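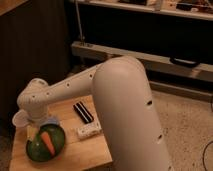 Is it worth recording 2000 demos of one task before I train anything?

Posted by flandden_bench

I've been lurking for a while and most of the advice here boils down to "get more data," which I'm starting to distrust. So I'd like to hear from people who have done it, with a small setup, and without a grant.

My task is as dull as they come. Arm on a table, bowl on the table, carrot in the bowl. Take the carrot out, put it down on the wood. There are a few other things lying about so the policy can't just learn "go to the only thing there is." I teleoperate the arm, one camera stays fixed beside the table, and every episode gets saved with joint positions and the gripper command. I label each one afterward as good, bad or "meh."

So far I have 77 episodes. I trained on those out of impatience and the result went to the bowl, closed the gripper a little too high, and lifted nothing with great confidence. I posted that on the Listeo group and was told to come back when I had 2000. Somebody else said the camera was the problem, because the thick part of the arm hides so much of the table. Somebody else told me to use a pretrained model and stop bothering with demos altogether.

I don't believe any of the three very much. Two thousand episodes at my pace is most of the winter. What I want to know is whether the number itself matters, or whether people repeat it because they read it in somebody's README. Also, is one side camera really hopeless? I can't easily add a second one.

14 comments

goodwin_garage

More data always helps. You have 77, which is nothing. I'd record until you're sick of it and then record the same again. Also use a real gripper camera, they're cheap now. Good luck!

2 comments

Corey Kerslake

I'll disagree with the post above, mostly because I followed that advice for the whole of September and have very little to show for it.

I recorded 1464 episodes of a similar pick (a sponge out of a tray). The first couple hundred were a mess. The next thousand-odd were nearly identical, because by then I'd gotten good at it. Same approach angle, same speed, same pause before closing. The tray drifted maybe an inch across the whole lot. The trained policy was lovely as long as the tray was where I always put it. Move it a hand's width and it reached for the old spot. I had taught it my habits and called it a dataset.

What I'd do with your 77 before recording another one:

Watch them. All of them, on the video the model gets, not from memory. Pause each one at the moment the gripper closes and ask whether YOU could tell how high it is above the carrot. With a single camera on one side, I'd bet that in a lot of them you can't. If you can't see the height, don't expect the model to be better at it than you are. "Closed a little too high" is pretty much what I'd expect from that.

Then throw out your "meh" pile, or at least train once without it. Everybody keeps the meh ones because they cost effort to record. Mine were full of places where I stopped and fidgeted over the tray, and the policy learned to stop and fidget over the tray. It would sit there for ages.

Then look at where the bowl was. Plot it if you can, or just put a bit of tape down for each position. If all the tape is in one clump you have your answer about why more of the same won't help.

About the camera: hopeless is too strong. But whoever told you the arm blocks the view had a point, even if they said it rudely. Anything that goes behind that big upright section is gone as far as the model is concerned, and if you ever want the carrot put down over on that side you're asking it to guess. You can move the camera, or you can keep the whole task on the side it can see. I did the second. It felt like cheating and it worked better than anything else I tried. If you do move the camera, start your count over. Mixing old and new views in a set that small gave me garbage.

I ended up with 37 starting positions, a handful of demos from each, and I made myself come in from a different direction now and then. It was a fraction of the big set and it beat it on every test I ran. I won't pretend that proves anything general. One arm, one sponge, one table. But I would want to see some reason for 2000 before giving up a winter to it, and I've asked on Listeo twice and never gotten one.

One more thing, which you didn't ask. Decide how you'll test before you record. I changed my mind about what counted as a success three times, and looking back I think part of my "improvement" was me getting more generous. Write it down: carrot out of the bowl, on the wood, gripper open, within so many seconds. Keep some bowl positions that you never record from and test only on those.

9 comments

zurnanance_fan

Have you looked at Zurnanance? You load the pretrained weights and fine-tune on whatever you've got. I haven't tried it on a real arm but the videos are impressive, and I think they had one with vegetables. Might save you the whole exercise.

6 comments

flandden_bench

Thanks Corey, that's the first reply I've had anywhere that came with a failure attached. I went through the episodes last night. You were right about the clump. You were also right about the height, I couldn't call it in well over half of them, and I was the one driving.

On Zurnanance, I've watched the videos too. They cut right before the gripper closes in most of them, so I'll wait until somebody runs it on a table like mine. If anyone here has, please post the misses as well.

I've dropped the meh ones and put tape down. Will record a small set with the bowl moved around and report back, good or bad.

3 comments

Last updated: 10/05/2019

Related
Gripper closes early on every run, is it lag or the demos?
How do you label a half-successful episode?
Side camera or overhead for tabletop picking
Does it matter who is driving during teleoperation?
Keeping a test set when you only have one table

Shared 5 times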